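Week 2 notes - towels and grippers

Hello all! Before Tuesday, please read Špela's sheet on closing the gripper slowly. I always start my own arm at 15 per cent speed, and up to 30 once I trust it (I rarely do). Tie your cables back too, with enough slack for the wrist to turn.

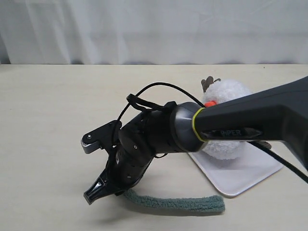
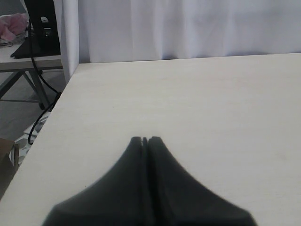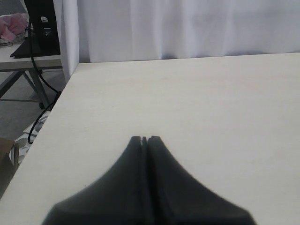
Fig. 1: gripper open, side view. Figs. 2 and 3: gripper closed, from the wrist camera.

Try ten closes with nothing in the fingers, then write down where the tips meet. Leilani has the spare finger pads if yours are worn.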